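Frequently Asked Questions: Reserve Unit Annual Training at Camp Pretberg

Who has to attend annual training?
All members assigned to a drilling unit. Members in the inactive pool attend only if they have received written orders. A phone call from the unit is not an order.

How long is it?
The main body is on orders for 13 days, counting both travel days. The advance party is on orders for 18 days. Your orders list which group you are in.

When do I report?
Main body personnel report on Saturday, no later than 2000, at the Faro Gate. The Reddy Gate is closed to private vehicles during the training period. Anyone arriving after 2000 signs in with the staff duty desk and is processed the next morning.

What do I need at the gate?
Military ID, one printed copy of your orders, and vehicle registration if you drove. Orders on a phone are accepted at the gate but not at in-processing.

Does my employer have to let me go?
Federal law protects your civilian job while you are on military duty. Give your employer advance notice, in writing if you can. The unit will issue a letter on request – allow 10 working days.

Can I reschedule?
Sometimes. Submit the request through your first-line leader before the end of April. Approved members attend a later period with another unit. Civilian vacation plans are not accepted as grounds.

When will I be paid?
Pay is processed after the unit certifies attendance. If your bank details have changed, update them before you travel. Corrections made during training normally show up in the next pay cycle.

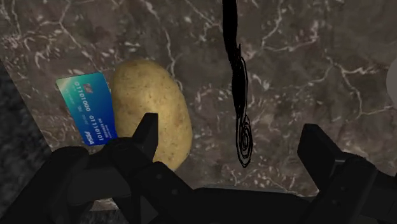 Are meals provided?
Yes. The dining facility serves breakfast and dinner, and lunch is a field ration on range days. Members who draw a food allowance will have it adjusted for the period. Report food allergies on the medical form, including ones already in your record.

What is Pultent?
Pultent is the sign-in and bed assignment system used at Pretberg. You need an account before arrival. Accounts lock after a long period without use, so log in once before you travel.

Can I leave post in the evening?
Only with a signed pass – and not during the field phase. Passes are issued by company, and the limits on distance are printed on the back.

Who do I contact in a family emergency?
Family members should call the staff duty desk first. The number is on the last page of your orders.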